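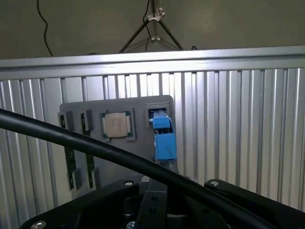
Macapagal, 22 November 2020

Why Is My Laptop Slow? A Term Report on Open Tabs
Jhun Dagdag, Javiera Cisternas, Ebony Rewi

Our project began with a complaint. Students in our program say their laptops need more memory, usually while shopping for a new laptop. We wanted to know how much of the existing memory was being spent on things the owner had forgotten were open.

Over four weeks we asked 95 students to write down every browser tab they had open at nine in the evening, and which ones they had looked at that day. Marites Malabanan, our supervisor, suggested a pilot first. The pilot lasted one evening and taught us that people close their tabs when they know they will be asked about them. For the real survey we gave no warning, which made us less popular but improved the numbers.

On the last evening the group had 771 tabs open between them. More than 400 had not been looked at that day. Recipes did well in this group, as did job listings and the syllabus for a course that ended in July. One person had the same weather page open twice, for the same town.

Memory chips are sold as the cure for all this, and they do help. A laptop that is short on memory swaps data to the drive, and the drive is slower. But we asked the students who had added memory in the past year what changed, and most said they now keep more tabs open. We did not measure speed before and after, so this is their word and our suspicion.

The weak point in our method is self-reporting. Renato Bañez, who typed up the sheets, believes several students left out shopping pages - he was one of them.

If we ran it again we would count phones too. Javiera is against this and has declined to show us hers.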